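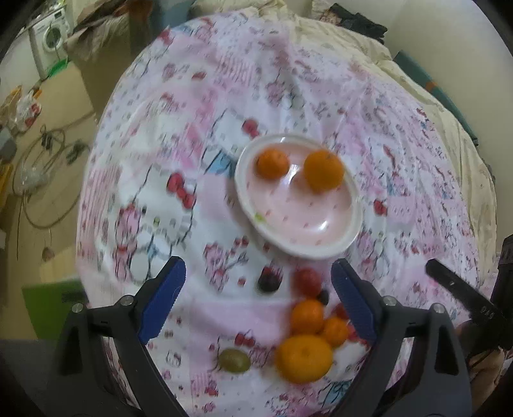

Fruit on the cloth, two oranges in the bowl.

Kitchen Check Before the Supper Club Season
Filled in by Raquel Bettencourt. Second pair of eyes: Nanami Ebihara.
Done on a Friday, start 9.30 am, with the cooker off and the fridge running as normal.

Marks used: OK, FIX (do it before we cook for guests), WATCH (look again in June).

1. COOKER AND HOB

Gas taps turn off fully and click into place: OK
Burner caps seated flat: FIX
Back left cap rocks. Took it off, scraped the burnt sugar from underneath, still rocks. Nanami thinks it has been swapped with the front left one. Try that first.

Oven door closes and holds: OK
Oven heats to the set temperature: WATCH
Set to 180, the hanging thermometer read 170 after half an hour. Fine for stews and braises. For anything with pastry, turn the dial up a notch and check early.

Extractor filter clean: FIX
Greasy. Soak overnight in washing soda. Do not put it in the dishwasher again.

Space behind cooker clear: OK
One teaspoon and a lot of dried lentils.

2. FRIDGE AND FREEZER

Fridge at 5 degrees or below: OK
Read 4 on the middle shelf at 9.40 am.

Raw meat on the bottom shelf, in a tray with sides: OK
The tray is the deep Fostano one. It only just fits, so lift it out level if a marinade is in it.

Door seals: WATCH
Paper test passed on three sides. Bottom of the freezer door lets the paper slide. No frost build-up yet.

Everything in the freezer has a name and month on it: FIX
There are 2 tubs with no label. One is stock, going by the colour. Thaw both in the fridge, decide, and throw out if in any doubt.

Opened jars dated: FIX
Harissa and tamarind have dates. The Jalari chilli paste does not and neither of us remembers opening it. Binned.

3. KNIVES, BOARDS AND SMALL TOOLS

Knife handles tight: OK
Knives sharp enough to cut a tomato without pressing: FIX
The bread knife is fine. The Giva chef's knife is blunt and slipped on an onion last month. To be sharpened. Use the small Ertürk knife until it is back.

Chopping boards free of deep cuts: FIX
The raw chicken board is badly scored. Replace, same colour. The others will do another year.

Boards sit still on the worktop: OK
Damp cloth underneath every time, please, including for quick jobs.

Probe thermometer working: OK
Ice water read 0, boiling water read 100. Spare battery is now taped inside the drawer.

Mandoline guard present: FIX
Missing. The mandoline is not to be used until the guard turns up.

4. POTS AND PANS

Handles and lid knobs secure: FIX
Large stew pot has a loose screw on one side. Full, it is too heavy to trust to one good handle. Raquel to tighten tonight.

Non-stick coating whole: WATCH
Small frying pan is worn in the centre but not flaking.

Oven gloves without holes: FIX
Thumb has gone on the left one. New pair bought, cost to go on the shared sheet with the chopping board.

5. CUPBOARDS AND DRY GOODS

Flour, rice and pulses in closed tubs: OK
Signs of moths or mice: none found, OK
Out of date goods removed: OK
Cleared almost 50 packets, tins and sachets. Most were spices bought twice. The rice flour was the worst of it.

Nuts and sesame kept apart from the rest: OK
Top shelf, in the box with the red tape. One regular has a sesame allergy, so the tahini has moved up there as well.

6. FIRE AND FIRST AID

Smoke alarm tested: OK
Fire blanket on its hook and easy to reach: FIX
Apron rail was hung over it. Rail to move to the back of the door.

First aid box: FIX
No blue plasters left and the burn gel is out of date. Order both.

7. BEFORE THE FIRST SUPPER

Still to do by Nanami: extractor filter, labels, first aid order, look for the mandoline guard.
Still to do by Raquel: stew pot handle, knife, board, apron rail, burner caps.

Menu note for the same sheet: the lamb and apricot stew can be made the day before. Split it into shallow dishes to cool, get it into the fridge within 2 hours, and bring it back to a proper simmer before serving. Check the middle with the probe. Rice is cooked on the night and not kept over.

Checked and agreed, 11.15 am. R.B. / N.E.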